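Who Pays for the Last Bus Home

02/09/2023

Most arguments about fairness in youth sport concern selection. Who made the squad, who was dropped, whose parent coaches the team. My view is that transport does more to decide who plays than any selection panel, and that leagues should treat it as a rule matter.

Take the Quezada regional swim league. Its May handbook runs to 124 pages. It sets out lane widths, false starts and the size of a logo on a cap. Travel gets one paragraph, which says that families are responsible for arrival. Twelve meets a season are held at the Naler pool, which has no bus service after six in the evening. Finals start at seven.

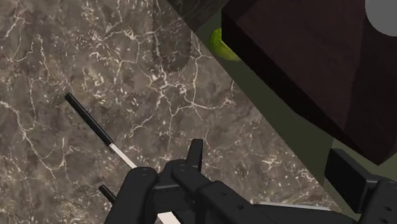 The league has 1496 registered swimmers under sixteen. Of these, 766 live outside the city limits. A swimmer in that group who qualifies for a final needs an adult with a car and a free evening. If either is missing, the place passes to the next reserve, and the results sheet records a withdrawal. The sheet has no column for the reason.

The usual reply is that a league is a sporting body and can't run a transit system. I accept the second half. A league does set its own timetable, though, and a timetable is a transport decision whether or not anyone treats it as one. Moving finals to four in the afternoon would cost the Namik club its public session -- a real loss, worth $500 per meet by the club's own estimate. The league could cover that from entry fees without raising them much.
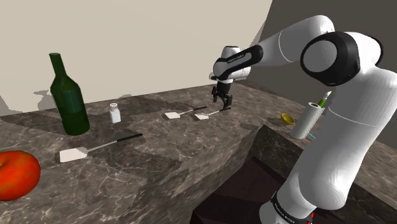

A second objection is that lift sharing already fills the gap. It does, for children whose parents know other parents. It also puts safeguarding outside the rules, as the handbook requires checks on anyone who coaches and none on anyone who drives.

The Plular athletics league changed its hosting rule two seasons ago. A venue must now be reachable by public transport for the whole program, including the return trip. Two tracks lost their meets under that rule, and one got them back after the operator added a later bus. I would copy the text of it as it stands, and add a column to the results sheet.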